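Cómo enseñarle a un robot a recoger las sillas (y qué pasa con quien las recogía)

En Sturent las sillas las colocaba Edgardo Cabrera, 18 cada tarde. Ahora lo hace con el robot, y os cuento cómo lo montamos.

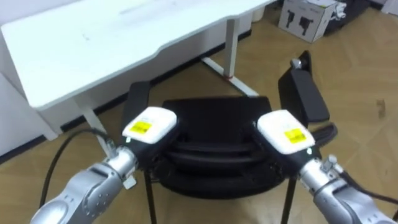
Empezad por hablar con quien hace el trabajo, ¡en serio! Edgardo nos explicó por dónde se agarra cada modelo. Con una silla negra con reposabrazos como esta, las dos pinzas van por dentro de ellos. Después, a velocidad baja, repetid la maniobra.
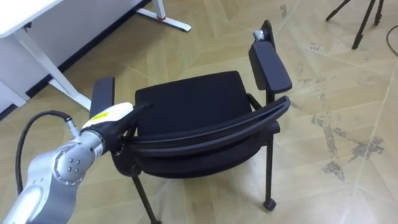 ¿Se queda sin trabajo el encargado de sala?
Edgardo sigue en su puesto, pero ahora planifica los recorridos y decide cuándo parar.

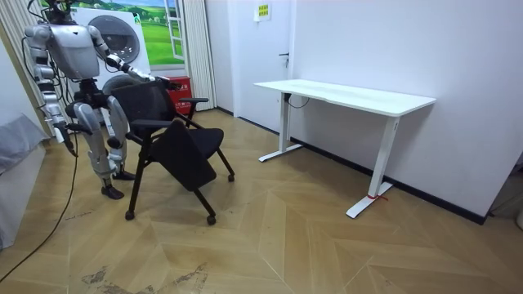
Último paso: acordad los turnos por escrito, que luego vienen los líos. Dejad claro quién vigila y quién para la máquina. Y ojo al cable largo que va por el suelo, yo lo repaso antes de cada prueba.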